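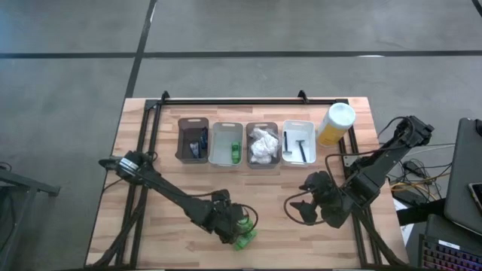 How do I run a discussion group on a book about race without it falling apart?

Posted in Faith & Community by plainpew_63

Okay, bear with me, this is long. Our church (mostly white, small town, maybe you know the type) wants to spend the spring reading a book on racial justice together. I said I'd lead it before I really thought it through. We had our first meeting Thursday and I came home with a stomachache. One man wanted to argue about every single page, two women cried, and the only Black couple in the congregation sat there very politely and said almost nothing. I felt awful for them. Everybody kept sort of glancing their way, like they were supposed to grade us!

We have 60 minutes a week and the book runs long, so I'm also worried about getting through it by the end of May. Do I split people up? Do I make rules? Should I talk to that couple or will that make it worse? I've led plenty of Bible studies and this is just a different animal.

---

Buleck Reader

I've led three of these, one of them badly, so take this for what it's worth.

Talk to the couple, yes, but keep it short and don't ask them how you did. That puts them right back in the grading chair. I'd say something like "I noticed people looking to you and I'm going to put a stop to that. Come or don't come, talk or don't talk, we're glad either way." Then do put a stop to it. The next time somebody turns and says "well, what do you two think," you jump in and send it back to the person who asked. It feels rude the first time. You get used to it.

For the arguer, we used a rule that you have to read out the sentence you disagree with before you get to disagree with it. Ours had been skimming (he'd tell you so himself now), and about half his complaints were with things the author never said. The other half were pretty good and we had some of our best talks over them. I wouldn't try to shut him up completely. If he's showing up, he's showing up.

And crying is okay, but I don't let the whole evening turn toward it. Somebody hands over a tissue and we keep reading. I learned that one the hard way in my second group, where we spent an entire night comforting one lady about how guilty she felt and never opened the chapter.

Don't worry about finishing. When I did this at our old place on Haltivico Street we got through maybe two thirds of the book and people finished it at home, or they say they did.

---

motement_mom

just do prayer and coffee first!! people are nicer after coffee. also we did 2 small groups instead of one big one and it was way better

---

choirloft

I agree with most of what Buleck Reader said, but I'd push a little on the finishing part. In my experience the last chapters of these books are where the author asks you to go do something, and it's awfully easy for a group like mine to run out of weeks right before we get there. Funny how that works. So I'd skip ahead if you have to. Pick the two middle chapters that overlap the most, have folks read those on their own, and save a full evening for the ending.

Ours led to something pretty small. We found out the Chareonsuk Fund in our county was $2,000 short on its back-to-school money, and we raised it, and a few of us are still in touch with the folks over there. It didn't fix anything big, and one member told me it let us off the hook too cheap. I still go back and forth on whether she was right.

One more thing, read the chapter twice yourself. I can always tell when I haven't.

Last updated: May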